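Lunch Hour Walking: Your Questions

Last updated September 21, 2023

I started this page when the same handful of emails kept landing in my inbox, and then it sort of grew. I walk downtown Favel on my lunch break, I write about it on this site, and I'm not a doctor or a coach or anybody official. I sit at a desk doing payroll and I got tired of sitting. Take what's useful and skip the rest!

How did you get into this?

My car was in the shop one February and I had to walk from the bus stop to the office for a week. It was freezing and I grumbled the whole time. Then I got the car back and missed the walk, so I started going out at lunch instead. First it was just to the post office and back (I'd invent letters to mail). After a while I quit making up errands and just walked.

How far do you go?

My everyday loop is 3098 steps according to the app on my phone, the Arkow one. I know that number because I once screenshotted it to show off and then never beat it by much. I go out the side door, down Soler Street, past the courthouse, along the river for a bit and back up by the bank buildings. If I have a longer break I add the library.

You don't need to match that. When I began I was doing less than half and coming back pink in the face.

Do I need to hit 10,000 steps?

I never do on a work day. Please don't let a big round number keep you indoors. If your phone buzzes at you about it, turn the buzzing off. I did, and I've been happier ever since.

What do you wear on your feet?

For the first year, the same flat shoes I wore in the office, and my shins let me know about it. Now I keep a pair of Flekon walkers under my desk. They're ugly and gray and I love them. They cost me 100 dollars on sale, which felt like a lot at the time, but they're still going and the office flats are long gone. (No, Flekon doesn't pay me. I wish!)

If you're buying new, go shopping in the afternoon when your feet are a little puffy, and bring the socks you'll really walk in. Thin dress socks in a walking shoe are a recipe for blisters.

Don't you get sweaty before your afternoon meetings?

Sometimes, yes. In July I slow right down and stay on the shady side of the street, and I keep a spare shirt in my drawer. A washcloth in a zip bag is also good. My hair is a lost cause from June onward and everybody at work has made peace with it.

How do you find shade downtown?

Tall buildings are your friend. If you stick close to the wall you can often get a strip of shade even when the middle of the sidewalk is baking. It moves as the day goes on, so the side that's cool at noon might be in full sun by the time you knock off for the day. Walk your route at the hour you'll be using it before you decide it's the one.

I also look for blocks where the ground floor is set back a bit from the rest of the building. You can duck in there to retie a shoe or answer a text without getting run over by the lunch crowd, and it's a decent place to wait out a sprinkle.

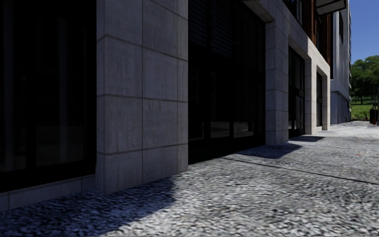 Stone panels on a pillar, with the storefront glass set back behind it.

Isn't walking past office buildings boring?

I thought it would be! The first couple of weeks I kept my headphones in and looked at my feet. Then I forgot the headphones one day and started noticing stuff — the fancy old door handles at the bank, the smell of onions from the diner vent, the barber who waves at everyone. I know which lobby has the good Christmas tree. I know where the pigeons hang out and where they don't, and I have a theory about why, but it's long.

If you get bored, flip your loop around and walk it backwards (I mean in the other direction, please don't walk backwards). It feels like a different street. You see the other side of all the signs, and somehow the hill is worse.

What about stone and concrete, isn't it hard on the knees?

My knees like the river path better, I'll say that. It's packed gravel and there's some give in it. Pavement every day made my left knee cranky until I got decent shoes and shortened my steps. I used to take these huge strides like I was late for a train. Shorter steps, a bit quicker, and the knee calmed down. If yours hurts for more than a few days, go see somebody who knows about knees. I'm just a person with a website.

Any tips for not tripping?

Watch the joints between slabs. Most of them are flat and you'd never notice, but once in a while there's one where a tree root or a cold winter has pushed an edge up, and that's the one that gets you while you're looking at your phone. I went down flat in front of the courthouse once. A very nice stranger picked up my sandwich, and I've kept my phone in my pocket since then.

Also be careful stepping out of deep shadow into bright sun. It takes your eyes a second, and I slow down for it. A hat with a brim does more for me than sunglasses, but do what works.

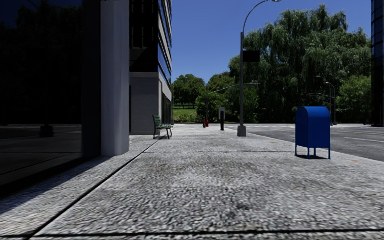 Shadow along the building side, sun up by the corner.

Is it better to walk alone or with someone?

Both are good, they're just different walks. Alone, I go faster and I sort out whatever's been bugging me all morning. With a coworker, I go slower and hear all the gossip. My only rule with company is that we leave on time. If you wait for the person who's "just finishing one email," you'll be standing in the hallway until your break is over.

When do you eat?

At my desk, after. Something I can eat with one hand, usually a wrap or leftovers. I tried eating while walking and got mustard on my good coat. I tried eating before and had a stitch in my side all the way to the river. After is best for me, but if you get shaky when you're hungry, have a banana first.

What do you do when it rains?

Light rain, I go. I have a jacket with a hood that lives on the back of my chair. Real rain, I walk the Soler parking garage, up one ramp and down the other. It's not pretty and it smells like tires, but it's dry. Keep to the side and wear something bright, since drivers in there are looking for spaces and not for you.

Thunder, I stay in and do the stairs, or I stay in and eat cookies.

What's your longest streak?

187 work days. It ended with a stomach bug and I was so mad about it, and then I was kind of relieved. I'd been going out with a head cold, in sleet, just to keep the number alive. I don't keep a streak anymore. I go most days and when I miss one, I miss one.

My boss frowns on people leaving the building. What do I say?

I'd check what your break rules are before you say anything at all. Where I work, the lunch hour is ours and I never had to ask. If yours is tighter, maybe you can split it into two short walks, one at your morning break and one in the afternoon. Ten minutes around the block still counts. I did that all through our busy season and it kept me from biting people.

Did you lose weight?

I get this one a lot. A little, then it came back, then I stopped checking. What changed was that I sleep better and I don't get that awful heavy feeling at three o'clock. I'd keep walking for the three o'clock thing alone.

Do you carry anything?

Keys, phone, work badge, a few dollars, lip balm. In summer, a water bottle, the small kind. I used to bring a backpack and it made my shirt stick to me. Don't forget the badge! I've had to stand outside waving at the front desk more than once.

Can I get a map of your loop?

I don't have a proper one, sorry. There's a list of turns on the Routes page and people seem to manage with it. The stretch by the river gets closed when the water's high, so if you see the orange barrier, cut up the steps by the old mill and pick it up again at the bank.

Can I come along sometime?

If you work downtown, sure! Send me a note through the contact form and tell me when your lunch is. I leave at noon and I won't wait past five after. Wear real shoes.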